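Notas do orador: Iluminação difusa em postos de inspeção visual
Versão para impressão, 21 de fevereiro de 2025

Diapositivo 1. Título
Cumprimentar, indicar que as perguntas ficam para o fim. Duração prevista: 63 minutos, incluindo discussão.

Diapositivo 2. Âmbito
A apresentação trata do conforto visual de operadores em tarefas de controlo de superfície. Não se abordam a iluminação de emergência nem o consumo energético. Os dados provêm da linha de acabamento da Plandow, recolhidos em outubro, com 72 turnos observados e 393 registos válidos.

Diapositivo 3. Grandezas
Recordar a diferença entre iluminância (lux) e luminância (candela por metro quadrado). O operador vê luminância. Um projeto que cumpra apenas o valor de iluminância no plano de trabalho pode apresentar reflexos incómodos. Insistir neste ponto, que foi mal compreendido na sessão de Flellesel.

Diapositivo 4. Uniformidade
Definir uniformidade como o quociente entre o valor mínimo e o valor médio na área da tarefa. Explicar a malha de medição: sensor na horizontal, pontos equidistantes, operador afastado durante a leitura. Nos registos da Plandow, os valores baixos concentram-se nos cantos posteriores da mesa.

Diapositivo 5. Envolvente clara
Paredes de refletância elevada devolvem luz à mesa e atenuam as sombras próprias. O acabamento deve ser mate. Uma envolvente brilhante desloca o problema para os reflexos especulares, sobretudo em perfis metálicos.
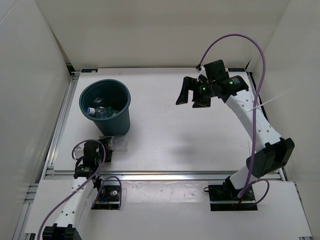
Chrysoula Zervas objeta que a envolvente totalmente branca reduz o contraste em peças claras e que, no ensaio Ondus, os operadores preferiram um fundo cinzento médio. Responder que a objeção é válida para peças brancas ou translúcidas. A refletância do fundo deve ser escolhida em função da peça, mantendo claras as superfícies laterais.

Diapositivo 6. Encandeamento
Apresentar o esquema com o ângulo de observação. Luminárias fora da zona de reflexão entre o olho e a peça. Difusor opalino quando a geometria não o permita. Não ler a tabela toda; comentar apenas as linhas 2 e 5.

Diapositivo 7. Manutenção
Limpeza dos difusores a cada 6 meses. Repetir a medição na mesma malha, com o mesmo luxímetro e a mesma altura de sensor. Registar a data de calibração.

Diapositivo 8. Questões em aberto
Efeito da idade do operador, ainda sem amostra suficiente. Comparação com o posto Lacroix, a cargo de Markos Balaskas. Passar a palavra a Tala Saab para a moderação das perguntas.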